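About Skirkdale

Skirkdale teaches robots to do kitchen chores, by way of people doing the chores for them first. Our operators steer a pair of arms by remote control, the arms record every twitch, and a model learns from the lot, bad habits included.

Godelieve Van Rooij started the company in Pridgate in July 2021 after 4 years of writing motion code at Bakker, where it took her 700 lines to move a saucer. She figured it would be quicker to show the thing. Some afternoons she still maintains this.

Amancay Gallardo runs the operator floor. New starters spend 2 weeks on the controls before their recordings count, and most go home the first night reaching for the kettle at robot speed. Our current set, Gelholm, holds 2,873 demonstrations of table and tray work. Fumbles are labelled and kept, which has done wonders for morale. 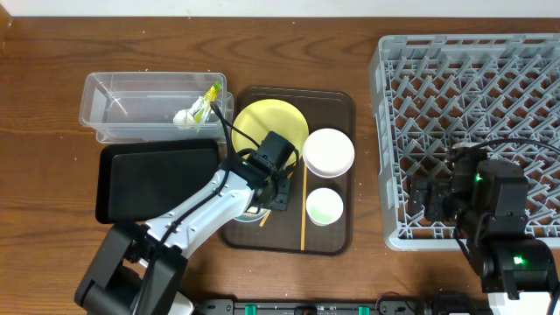
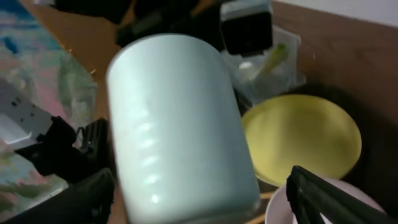
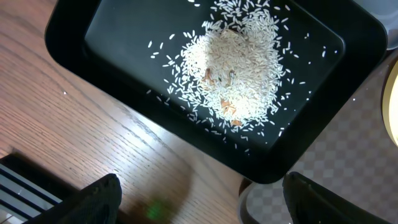 Table work at Pridgate: dishes and chopsticks on the brown tray (first), a cup between the gripper fingers (second), rice on the black tray (third).

We're a small outfit and plan to stay that way until the neighbours give up their lease. Operator intake opens each September. You don't need a robotics degree or a background in gaming, though we've hired both. Patience helps, and so does a favourite colour of bowl, as you'll be seeing plenty of them. Write to Amancay, and tell her what you're like at washing up.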